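Keeping legal papers at home: quick tips
Flivemton Household Pages, updated 20 October 2022

Quick one this week. Wills, deeds, tenancy agreements, all the stuff that ends up in the drawer with the takeaway menus. Had a sort-out in January, 19 folders down to eight. Still going strong.

Wills
Never staple anything to the original. No paper clips either, no pins. A rust mark or a couple of holes and someone may ask later whether a page has gone missing. Plain envelope, flat, name on the front. Don't write on the will itself, not even a phone number.

Tell your executors where it is. Sounds obvious. Lots of people dont.
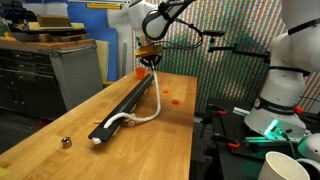

Damp and heat
Not the loft, not the shed, not the cupboard with the boiler in. Bottom of a wardrobe on an inside wall is fine. I use a lidded box from Jernus, cheap, shuts properly. Silica sachets out of shoe boxes, chuck a few in.

Old thermal receipts fade. Photocopy them if you might ever need to argue about a faulty cooker. Keep them away from plastic wallets too, some of those make it worse.

Tenancy papers
Agreement, inventory, deposit certificate, all in one folder. Move-in photos printed or saved somewhere you'll find them. Mine came to 176 pictures, most of skirting board. Sort by room, seperate folder for the meter readings.

Labels
Pencil on the tab, not biro, you will change your mind. Big letters. Put the policy number on the outside so you're not rooting about while on hold.
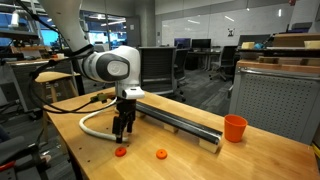
Can I just scan everything and bin the paper?

Bills and most letters, fine, scan and shred. Keep the signed original of a will, any power of attorney and old paper deeds. If in doubt, ask a solicitor before it goes anywhere near the shredder.

Next time: getting candle wax off a tablecloth.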